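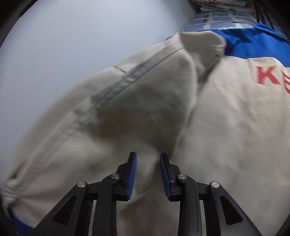

Cream jacket, sleeve side, lying crumpled

Ticket opened by: Niall Lennox
Category: Clothing care / folding and storage
Status: Open

Hi all, hoping someone on the Garham help desk can sort me out, as I'm going round in circles with this one.

I've got a cream jacket that I want to put away in one of your Kireck storage boxes (the flat kind that slides under the bed) and I can't get it to fold down and stay down. I lay it out, bring the sleeves across, fold the bottom up – and by the time I've fetched the lid it has puffed up again and one sleeve has wandered off. The sleeves are the worst bit. They're wide, they want to stay round like a tube, and wherever I press the crease it comes back somewhere else.

What I've tried so far:

Folding in thirds, as shown on the leaflet in the box. Lid wouldn't close on one side.

Rolling from the collar down. Much smaller, but it came out looking like a slept-in tent and I had to hang it up overnight.

Folding it on the bed. Far too soft underneath, everything slides.

I've been at it for roughly 7 evenings, on and off, which is silly for one jacket! 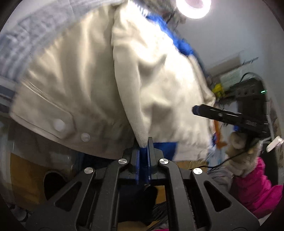

UPDATE 1 – HEM AND LINING

Thanks for the quick reply. You asked whether it's padded and what the fastenings are like. Yes, it's padded, with a slight sheen to it, and there are round white snaps. You'll see the blue inside as well, where it has turned over near the hem. I think that lining is half the trouble, as it's slippery and the outside just glides over it.

I did as you said and gave it a shake from the bottom hem first, then did up all the snaps before laying it face down. Better! The front stays square now and the hem lines up. Sleeves still a pain, though I haven't tried tucking one cuff inside the other yet.

Two things I'd still like to know. Would the deeper Kireck box fit under a normal bed frame? And will the padding recover if it's left squashed until September?

Please keep the ticket open, I'll have a go with the cuffs tonight and report back.

Niall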